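# New sports court opens at Zusivano

Residents of Zusivano have a new place to play. The second tennis court, next to the outdoor pool, opened in April after four months of work.
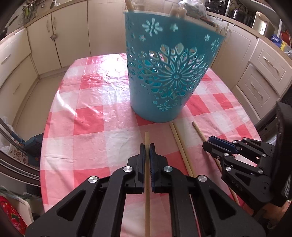

The court has lights for evening games and can be used until 10 p.m. "Many families asked us for this – now they don't need to wait so long for a free hour," said Samina Virk, who manages the recreation center.

Beginner lessons with coach Daichi Higuchi are open to adults and children from the age of six. Each group has place for 26 players. To reserve the court, please call the front desk at extension 701.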